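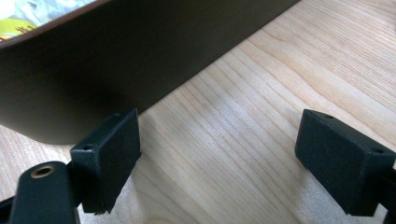

Figure 3. Tray on a wooden tabletop.

3.2 Where small items are kept in shared households

The second part of the study asked people how they store small items that have no fixed place in the home: receipts, spare keys, batteries, medicine packets, charging cables, wrapping material and the like. Earlier work on household order has mostly looked at closets, kitchens and garages, where the things being stored are large and the storage is built in. We were interested in the smaller containers that sit on tables, shelves and window ledges, and in the rules that people who live together make about them.

Interviews were held in 22 households in Stemska, all of them with at least three adult members who were not a couple with children. Most were groups of renters. A smaller number were adult siblings or parents living with grown children. Each household was visited twice, first for a joint interview and then, in February, for separate talks with each member. Bhavana Kurup and Doina Jurić carried out the interviews, and Krum Mujić coded the transcripts. Disagreements over codes were settled by the full group of authors.

We use the term "open container" for any tray, bowl, basket or box without a lid that is kept in a room used by everyone. Containers in bedrooms were left out, as were drawers. Drawers raise a separate question, taken up in Section 5, because what is in them can't be seen by a person walking past. Figure 3 shows a container of the type most often named in the interviews, a shallow one with straight sides, dark on the outside, holding crumpled material of the kind our respondents called "just stuff."

Three kinds of rules came up again and again in the joint interviews. The first we call claim rules. These say whose things may go into a container. In some homes each person had a tray of their own in the hallway, and putting something in another person's tray was a way of handing it over. Mail was the usual case. In other homes one tray served everyone, and an item left there was understood to be open for use. A respondent in a household of four explained that scissors left in the tray were "house scissors," while scissors left on the table next to it were still hers.

The second kind are time rules. Few households had stated these out loud before we asked. When pressed, most could say how long an object might stay before somebody was allowed to throw it out. Paper had the shortest life, often no more than a week. Cables and keys were never thrown out in any of the homes, even when no member could say what they belonged to. Two households kept a second container only for keys that fit nothing.

The third kind are sorting rules, which say who empties the container and how. Here the joint and separate interviews differed most. In the joint interviews, members of 11 households said that the work was shared. In the separate talks, members of the same households tended to name one person who did it, and that person was usually the one who had brought the container into the home. We did not expect this. Ownership of the container seems to carry a duty toward its contents, even where the contents belong to other people.

One of the sorters, a woman who had lived in the same apartment longer than any of her housemates, put it this way: "It's my tray, so if it's full it looks like my mess. They put their packaging in and it's my mess." Her housemates, asked separately, agreed that the tray was hers and didn't mention emptying it.

Size matters to how these rules work, though less than shape. Deep containers, such as laundry-style baskets, were described as places where things "go to die." Shallow ones fill up in plain sight, and the sight of a full tray was the most common reason given for clearing it. Several respondents had moved from a deep container to a shallow one for this reason. One had bought a set of desk trays from Werkora for an office and taken one home. Another used the lid of an old storage box turned upside down.

Position also plays a part. Containers by the front door were cleared more often than those on a dining table, according to the people we spoke to. Dining table containers tended to move. They were shifted to a chair or the floor at mealtimes and put back afterward, and in some homes they were not put back. A household with a small kitchen reported that their tray had spent most of the winter on top of the refrigerator, where the shortest member could not see into it and had stopped using it.

These findings fit in part with the account in Dumitrescu and Nigam's pilot study, which treated shared containers as a form of message board. Objects left in them do pass information between members. A bus card in the tray means its owner is home. Our respondents, however, spoke much more about work than about messages, and the pilot may have missed this by interviewing households only as groups. Velimir Dumitrescu and Satish Nigam, who are also authors of the present paper, have since gone back to two of the pilot homes and found the same gap between joint and separate accounts.

There are limits to what can be said from this material. We relied on what people told us and did not record the contents of containers over time. The households were all in one town and mostly young. Homes with small children were left out, and it is likely that time rules in particular look different there – a parent may clear a tray daily for safety and think nothing of it. Section 4 turns to the diary part of the study, in which members noted each time they put something into a shared container or took something out.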